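Keeping the Household Computer Clean: Notifications, Extensions and Other Clutter

Most pop-ups that appear in the corner of the screen aren't viruses. They are browser notifications, and at some point a person at that computer clicked Allow. Start there before you pay for any cleaning software.

Open the browser settings and type "notifications" in the search box. You'll get a list of sites with permission to send messages. Remove every one you don't recognize. Then switch the default so sites can't ask at all. Mail and calendar pages can be added back by hand.

Extensions come next. Our kitchen laptop had a coupon finder called Tollar and a PDF converter called Nallum, neither of which had been used in over a year. Both had permission to read data on all websites. Click Remove – turning an extension off leaves it sitting there for the next person to turn back on. Restart the browser and check that the list is still short. If an extension comes back after a restart, a program on the computer is probably reinstalling it, so look through the installed apps and sort them by date.

Write down what you removed. A page in the same notebook as the appliance manuals works fine.
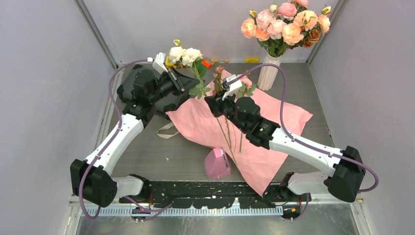

Stelios Margaritis wrote in to say that he clears the notification list first on every computer in the house, but that he also checks the phones, where the same permissions sit under site settings and get missed. On his own phone he found almost 200 sites allowed. He removed them all and put back 3.

Phones are worth the extra few minutes. In most mobile browsers you tap the menu, then Settings, then Site settings or Notifications. If the phone is signed in to the same browser account as the computer, look at the extensions and saved passwords while you're in there.

A few smaller jobs:

Empty the downloads folder. Old installers get clicked by mistake, and some carry extra programs along with them.

Check the start page and the default search engine. If either one changed and you didn't change it, go back to the extensions list.

Keep the accounts separate. Children should have a standard account with no right to install software.

Back up before you reset anything. Export the bookmarks to a file and save it on a USB stick – a browser reset usually keeps them, but the export takes under a minute.

I do the whole round in September and again in spring. It takes 40 minutes for two laptops.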